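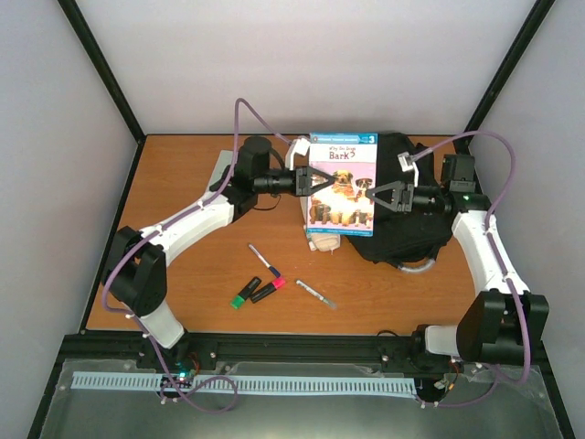 Spine labels keep peeling off thin paperback readers. Better adhesive or different placement?

Asked in Small Libraries and Classroom Collections

I look after a lending shelf of 200 early readers, the thin stapled or glued kind with level numbers on the cover. "Why Do Dogs Bark?" is typical. The spines are too narrow to take a label flat, so I have been wrapping each label around the spine with half on the front cover and half on the back.

Labels are plain paper, laser printed, from a Totell sheet. Within a month or so the edges lift, pick up dirt, and come off in the book drop. I started the current batch in August and have already replaced 118 of them. Covers are a mix of glossy laminate and an uncoated matte stock. The glossy ones fail first.

What I have tried:
Wiping the cover with a dry cloth before applying.
Pressing with a bone folder.
Clear office tape over the label. It yellowed and the glue crept out at the sides.

Is there a label that holds on glossy covers, or should I give up on the spine and put the label somewhere else?

Stefaniia Tkachuk

3 answers

Answer 1 (accepted)

The wrap is the main fault. A paper label bent around a narrow spine is under constant tension, and every time the book opens the fold flexes. Paper has a memory and pulls itself flat again. A stronger adhesive delays this by a few weeks.

For anything too thin for a flat spine label, put the label on the front cover, lower left corner, with its left edge a finger's width in from the spine. Keep clear of the hinge crease. If the books stand in bins facing forward, use the upper left corner instead, provided it does not cover the title or the level number.

Procedure for glossy covers:
1. Wipe the label area with isopropyl alcohol on a lint-free cloth. Test one cover first, as some inks smear. Skip this step on uncoated stock.
2. Let it dry completely.
3. Apply the label from one edge to the other, pressing as you go.
4. Cover with a label protector larger than the label by 4 mm on every side. Round the corners with scissors if they are square.
5. Press hard and leave the books flat under weight overnight.

Use protectors made for book repair, with acrylic adhesive. Office tape generally has a different adhesive and will do what you saw. I use the Barbier ones, but any polyester or polypropylene protector sold for libraries should work.

Leave the existing labels alone until they lift. Peeling a sound label from matte stock takes the surface with it.

Comment from the asker: Moved the first box to the lower left corner. Faster to apply than the wrap, too. The alcohol lifted a little red ink on one cover — good advice to test first.

Answer 2

Check your storage temperature and the age of the sheets. Label adhesive loses tack in a cold room. Ours were kept in an unheated closet and the whole pack was useless. Bring the sheets and the books to room temperature before you start.

Also, a laser printer fuser set too hot can soften the adhesive. Use the labels setting in the print dialog.

Answer 3

We just buy Naneo labels and they stay on. Never had to use a protector.

Comment: On glossy covers or matte?

Comment: Not sure, mostly hardbacks.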